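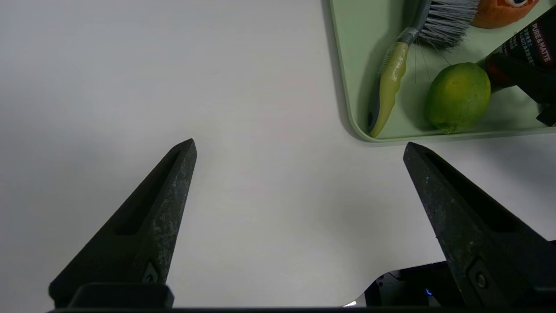
Vol. 6, No. 2 – page 20

GERKWOOD TENANTS AND NEIGHBORS
Minutes of the February meeting

Started 7:10 pm, upstairs room at Gentile Street. Zainab Afolabi in the chair. Quorum met. Apologies read out, not listed here, see sign-in sheet.

January minutes. Accepted with one fix: the line on snow clearing should say north stairs, not north side. Fixed in the file copy.

Bus stop. Tramport wrote back finally. They will look at moving the Gerorer Road stop back to the old spot by the pharmacy, but only after the sewer work is done, no date given. Long discussion. Several people unhappy that the temporary stop has no bench and no light. One resident on the hill walks down with a cane and has to stand the whole wait. Zainab to write again and ask for a bench now, whatever happens with the stop later. Also ask why the evening bus skips it some nights. If you have been skipped, write down the time and the route number and send it in, Tramport will not look at it otherwise.

Laundry room, Building 2. Second dryer still out. Management says part is on order, same answer as January. Moved that we send a letter signed by the whole building – carried. Sheet goes up in the lobby. Question about refunds on the laundry cards for loads that did not dry. No answer yet, goes in the same letter.
Also lint. Please clean the trap. It was brought up again.

Garden plots. 20 plots this year, same as last. Holders from last season keep theirs if they sign up before the end of the month, after that it goes to the waiting list. Water barrel by the back fence is cracked and will not last the summer. Two quotes for a new one, the cheaper one does not include the stand. Agreed to buy the one with the stand. Short argument over the mint that has got into everybodys beds. Mint in pots only from now on. Vote was close.

Parking. Visitor spaces being used overnight by the same cars. Agreed to try notes on windshields first. Towing put off, will look at it again in the spring. One objection to putting it off, noted.

Noise. Complaint about the delivery trucks behind Gentile Street before 6 am. City rule is posted by the loading door but drivers don't use that door. Zainab to call the store manager. If no luck, file with the city.

Spring potluck. Yes, having one. Date to be set when we know if we can get the courtyard. Tables are fine, chairs short. Bring your own if you can. Sign-up for food will say what is in each dish this time, after last years mixup with the walnuts.

Money. Report read and accepted. Dues reminder to go out with the newsletter. Copier bill higher than expected, will print on both sides.

Other business. Somebody has the key to the storage closet and it is not on the hook. Please retrun it, no questions asked. Lost glove on the hall radiator, blue, left hand.

Hallway paint color – ran out of time, first item next meeting.

Closed 8:50 pm.

To do before next time
Zainab: Tramport letter, store manager, courtyard request
Building 2: dryer letter, sheet in lobby
Garden group: order barrel, mint notice

Recent items
January minutes (corrected)
Gerorer Road stop: letter to Tramport
Garden plot sign-up form
Snow clearing, who does what
Laundry room hours
Newsletter back issues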